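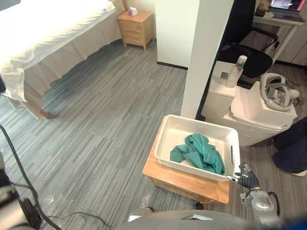 Last updated: 2018-04-02

By the time the ferry let them off at Zirkness, Léonie Rey had already forgiven her aunt twice, once for the sandwiches and once for the hat, and she was getting ready to do it a third time.

"You'll like Mr. Bae," said Aunt Apolline, who was walking ahead with the umbrella. "He wrote to me all through November, you know, long letters, mostly on the subject of pears."

Deok-su Bae had eight pear trees behind the guesthouse and a great many opinions about each of them. He met them at the gate with his sleeves rolled up, took both bags before anyone could argue, and led them straight past the front door and into the orchard, as if the house could wait (and it could, really, it had been waiting since 1820-something).

"This one sulks," he said, patting a trunk. "Seven years and hardly a pear. Then last fall, so many I had to prop her up with a broom!"

Aunt Apolline laughed, a big, surprised laugh that Léonie hadn't heard since before the funeral, and the hat slid down over one ear and stayed there.

Léonie stood in the long grass and forgave her for everything, sandwiches included. Then she went to find the kitchen and put the kettle on.

We use cookies to improve your visit. Accept | Manage settings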